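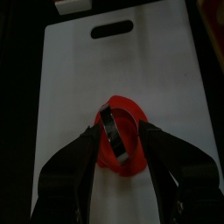

Wrist view, grasp closed on the red cup, white board on the dark table.

Ticket 247: Gripper state flips between HOLDING and EMPTY while the fingers are closed on the cup
Last updated: 21/09/2025
Reading time: 4 minutes

Component: grasp monitor, wrist perception
Site: Urville cell
Opened by: Kagiso Gumede
Status: fixed on branch, waiting for merge

Problem

The fingers close on the red cup and stop at the correct width. After this the grasp monitor reports HOLDING, then EMPTY, then HOLDING again, many times in one second. The planner reads EMPTY, cancels the lift and sends the arm back to the pre-grasp pose. The task never finishes. With the wooden test blocks I do not see this problem, the state is stable from the first report.

Expected: one HOLDING after the close, and no change until the open command.

Setup

Controller is the Prosel stack, July release, with our own grasp monitor on top. The monitor takes two inputs: finger width from the driver and the object mask from the wrist camera. Both must agree or the state goes to EMPTY. Planner configuration is the same as in the Skidcombe cell, copied without changes.

Log, first run

close_cmd accepted
width stable
mask ok, state HOLDING
mask lost (split), state EMPTY
planner: abort lift, reason EMPTY
mask ok, state HOLDING
mask lost (split), state EMPTY
planner: retreat

What I tried

1. Restarted the driver and the monitor. No change.

2. Raised the grip force one step. The width value became a little smaller, the flipping was the same. I put the force back, as the rim is thin and I do not want to bend it.

3. Recorded the width topic alone and plotted it. It is a flat line after the close. So I exclude the fingers and the driver from the suspects.

4. Recorded the masks and looked at them one after another. This was the useful step. The cup is red, but between the finger tips there is a narrow band, dark in the middle with bright silver edges, and it crosses the red well at an angle. The segmentation cuts the cup along this band. Sometimes it gives one region, sometimes two. When it gives two, the code takes the bigger one, sees that it touches only one finger, and says the object is not between the fingers.

5. Covered the ceiling light on the left side. The band reflected less and the flipping became slower, but it did not stop. I do not consider the light as a solution. It only explains why the Skidcombe cell had less trouble with the same files.

6. Changed min_region_area from 1,848 to a lower value. This was a mistake from my side. The lower value also lets in the small dark speck on the white board as a region, and then the monitor has one more thing to be confused about. I put the old value back.

Cause

There are two causes, and they need to be together.

a) The mask step has no merging. Two regions of the same color with a thin gap are treated as two objects.

b) The monitor has no memory. One bad mask is enough to change the state, also when the width did not move at all.

Fix

For a), I added a closing operation on the mask before the regions are counted. Kernel size is a parameter now, mask_close_px. Please do not set it very big, the mask will then grow over the finger tips and the contact check becomes always true.

For b), the state changes to EMPTY only if 4 masks in sequence disagree, or if the width changes. A width change still acts immediately, so a real drop is not delayed by this.

Log, after fix

close_cmd accepted
width stable
mask ok, state HOLDING
mask split, merged, state HOLDING
planner: lift start
planner: lift done
open_cmd accepted
state EMPTY

I repeated the pick in the morning with the light on and after lunch with the light covered. The state did not flip in any of these runs. I also opened the fingers by hand command in the middle of a lift, above a soft pad, and EMPTY came at once.

Still open

- The planner should write the mask count in its abort message. "reason EMPTY" was not enough for me to find this, and I lost most of a day in the driver.
- Mabaso replay set does not contain any shiny object. I will add my recordings there when I have write access. Who can give it?
- Skidcombe needs the same patch. I have not tested there and I do not know if their camera exposure is fixed or automatic. If automatic, please check mask_close_px again before you use my value.

Comment, K. Gumede

Review remark was that the number of masks should be a parameter also. Agreed, it is now empty_confirm_count, default is unchanged. Branch is rebased. I keep the ticket open until the merge is done and the Urville cell has run one full shift with it.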